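Celtena vs Brodia, windshield cameras, round one

Quick one tonight, laptop battery is at nothing. Both cameras finally on the car, both feeding the Ikari controller, both ran the residential loop. Same bracket, same height, same firmware as last time. Exposure on auto for now.

Short version: the Celtena has nicer color and a mount I hate. The Brodia is fussy about its cable and just works once it's in. Neither is perfect for what I want, i.e. lane position on streets where there are no lines to hold on to. The controller has to get by on curbs and parked cars.

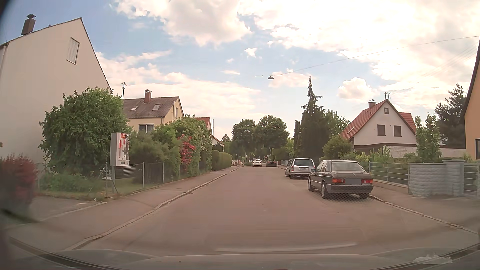

Mercedes on the right, no center line to follow.

Stuff I noticed so far. Hood reflections. I keep getting a pale streak low down, just over the hood, and the curb finder likes it way too much. Long, curved, light colored, of course it likes it. Golnar Ebrahimi told me to mask the bottom strip and be done with it. Tried that, lost the close part of the curb on tight corners. Now I mask a curved bit instead, drawn by hand, ugly as hell. Seems ok.

Logged 902 frames with the Celtena and 665 with the Brodia. Not the same number, yes I know, the Brodia cable came loose and I had to pull over and reseat it. Going to put a zip tie on that.

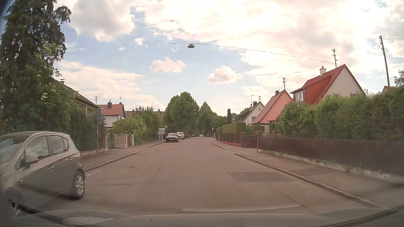
Latency next. Celtena averages 50 ms from shutter to controller input, and it wanders. The Brodia is slower on paper but steadier, and the Ikari steering loop really prefers steady. With the Celtena I get a tiny wiggle in the planned path, left right left, even on straight bits. Only in the log, I'm the one driving, the controller isn't hooked to anything that turns. Guangming Xue thinks it's my timestamp code. Probaly is.

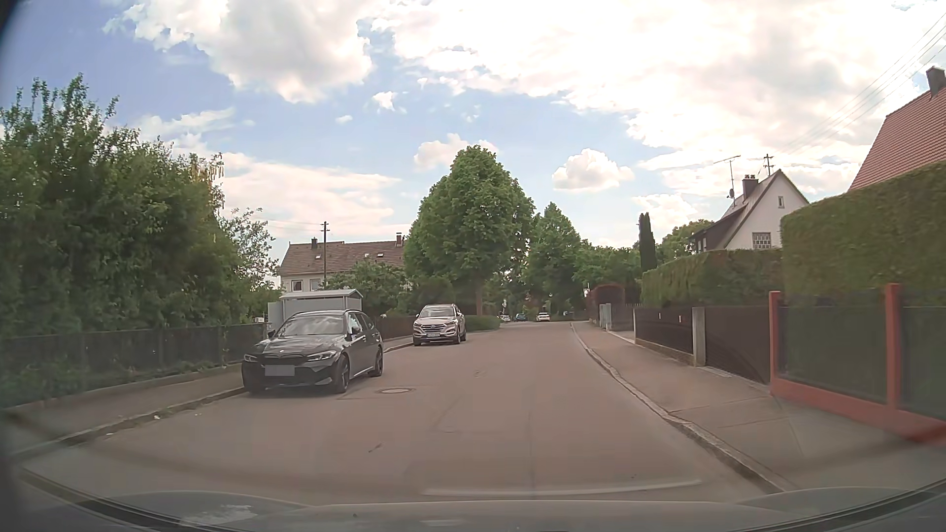
Obstacle boxes are the part I worry about most. Parked cars come out fine up close and then go mushy with distance, with both cameras. The black BMW wagon on the left gets a solid box, the Hyundai SUV past it is decent, and the little cars way down by the trees flicker in and out. Also the manhole cover. Round, pale rim, flat on the road, and the detector called it an object 3 times. Lowering the sensitivity kills it but then the far cars go too, so that's no fix.

Bright clouds are the other thing. Auto exposure chases the sky and the hedges go dark. Brodia has a setting to weight the lower half, havent found one on the Celtena, the manual is awful. If anyone has a link to a better manual, comments are open.

Next up: Hong loop with manual exposure, both cameras, new cable. Also redo the timestamps first or Guangming will never let me hear the end of it.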